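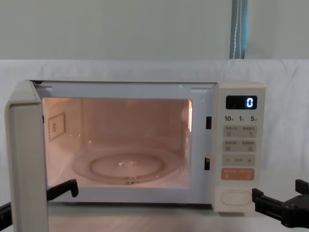

Microwaves back on at Morano Hall, first floor kitchen open again

By Catinca Chiriac
September 27, 2023

UKENT - Hot lunch is back at Morano Hall. The first floor kitchen reopened this morning with new countertop microwaves, a new table to put them on and, finally, outlets that don't trip when two people want soup at once.

The kitchen had been shut since May. Residents were using the one on the fourth floor, or going across the street to Jesusik for a roll and a coffee, or eating cold.

"I had cold rice for most of the summer," said Qusai Fakhoury, a second-year resident on the first floor. "You get used to it. I didn't want to get used to it."

The hall houses 475 people. The fourth floor kitchen was built for one floor's worth of them.

What's new

White countertop models, plain ones. Door opens to the left. Round glass turntable, light inside, a digital display at the top of the control panel and a row of quick-time labels under it, 10, 1 and 5. The door release is a button on the front, not a handle, and a few people this morning pulled at the edge of the door for a while before they found it.

Cost was $678 for the ovens and the table together, according to Ghada Sabbagh, who manages the building. They came from Śliwiński, the appliance store on the square, which also hauled off the old ones. The wiring was a separate job and comes out of the building's repair budget. Sabbagh said the final bill for that hasn't come in.

"We could have gone bigger," Sabbagh said. "There was a model with a grill in it. I looked at it for maybe a minute. Who is going to clean a grill?"

The old microwaves were black inside and had been for a long time, she said. One had a turntable that had cracked and been replaced with a dinner plate. Another ran with its light out, so you had to open the door to see if your food was boiling over. It usually was.

Why it was closed

Wiring. The whole counter ran off one circuit, which also fed the hallway lights and the vending machine by the stairs. Lunch hour, someone starts a second oven, everything goes dark. Residents learned to yell before they pressed start.

In May the breaker stopped resetting. An electrician looked at it, and the kitchen was locked the same day.

Work was supposed to be done before the fall term. It wasnt. First the panel was on back order, then the wall behind the counter had to be opened up further than planned, then patched, then painted. Sabbagh said she stopped giving out dates in August after missing a couple of them.

"I put a sign on the door that said soon," she said. "Somebody wrote 'define soon' under it. Fair enough."

Each oven now has its own outlet. The hallway lights are on a different circuit, and so is the vending machine, which came through the whole thing fine and did very good business, residents say.

The table

Some grumbling about this already. The old built-in counter is gone and the ovens now sit on a pale table, 42 inches high, taller than the counter was. That was done so that people aren't bending down with a full bowl, Sabbagh said, and so the floor underneath can be mopped.

Anas Geagea, who uses a wheelchair and lives at the east end of the first floor, said the height doesn't work for him.

"I can get the door open. I can't see what I'm lifting out," Geagea said. "With hot soup, that's a problem."

He raised it with Sabbagh at the door this morning. She said one oven will be moved to a lower table by the windows, and that she has a table in storage that should fit. Geagea said he'd like to try it before it gets screwed to anything. They are meeting in the kitchen tomorrow to measure.

The house rules

Posted on the inside of the door, one page, big type. In short:

Cover your food. Paper towel is fine, a plate is fine.

No foil, no metal travel mugs, no forks left in the bowl.

Wipe it if it splatters. Now, not after class.

Leave the glass turntable in. If you wash it, dry it and set it back down on the center hub so it turns.

Clear your leftover time. If you take your food out early, hit stop so the next person isn't starting on your 40 seconds.

No fish between noon and 2.

The last one is getting the most talk. It was not in the draft that went out by email last week. Sabbagh confirmed she added it on Monday, and said she'd had requests. She would not say from whom.

Hadi Qudah, third floor, eats fish for lunch most days and was reading the sign when this reporter came in.

"So I eat at 2," he said. "Or I eat at 11:45. It's a strange thing to be writing rules about, but fine. I waited all summer, I can wait till 2."

He was heating lentils.

Cleaning

Last year the cleaning crew did the kitchen in the mornings and the ovens got wiped if there was time. This year the insides are on the crew's list for every weekday, Sabbagh said, and the turntables go through the sink on Fridays. Weekends it's up to residents. There's a spray bottle and a roll of towels on the shelf over the sink. Last year's spray bottle disappeared in the first week, so this one is on a string.

Tip from the crew, passed along by Sabbagh: mug of water with a slice of lemon, run it a few minutes, leave the door shut a few more, then wipe. Dried-on sauce comes off with the towel. Works better than scrubbing and doesn't scratch up the inside walls. Let the mug sit before you grab it.

Also from the crew, don't pry at the little square cover on the inside wall. It's supposed to be there. On one of the old ovens somebody had picked it half off, thinking it was a sticker, and the thing sparked. Wipe it gently and leave it be.

First lunch

Line out the door by 12:15, down past the mailboxes. It moved. People had brought all kinds of stuff, leftover pasta, dumplings, a baked potato, one whole pizza slice folded to fit a bowl. A burrito went around for five minutes on full power and had to be rescued. The room smelled like six dinners.

There was a bit of confusion about the quick-time row. Several residents figured the 5 would get them five seconds. Read the small character next to the number before you press, is the advice from people who were further up the line.

No breakers tripped. The hallway lights stayed on the entire hour, and at least a few people looked up at them when the second oven started.

"I still almost yelled," Fakhoury said.

He had rice. Hot, with an egg on it from Jesusik, where the owner apparently packed it for him and told him to come back anyway.

Fourth floor

The kitchen upstairs stays open too. Residents up there asked for that in writing, and also asked, in the same letter, that first floor people please go home. Sabbagh says the older microwave in that kitchen will get replaced when money allows, likely in spring. Until then it's one oven, the one with the dial, and the dial sticks. Turn it past where you want and come back.

The fridge on the fourth floor is full of labeled containers from residents of the lower floors who stored food there over the summer. Those need to be picked up by Sunday night. Anything left goes in the trash, container included. Sabbagh asked that this be printed twice, so: Sunday night.

Still to come

A lower table for one oven, see above. A second trash can. Hooks for the dish towels. A clock, because the ovens won't be used as one. Sabbagh said she isn't going around setting them every time the power blinks.

The sink faucet drips, it dripped before the renovation and it drips now. A plumber is coming but there is no day for it yet.

Residents have also asked for a toaster. No answer on that. The last toaster set off the hall alarm during finals and the whole building stood out on the lawn in socks. Sabbagh said she would "think about it in a very slow way."

Hours

First floor kitchen is open 6 a.m. to midnight every day. Door locks by itself at midnight, so don't leave dinner in there. Key cards from last year still work on the new lock, but if yours blinks red take it to the front office before 5 and they'll reset it. Bring ID.

Problems with an oven, a dead outlet or a missing turntable go to the front office too, or on the clipboard by the door. Write down which oven. Left or right is enough.

Correction: An earlier version of this story said the old ovens were given to the thrift store. They went back with Śliwiński for recycling.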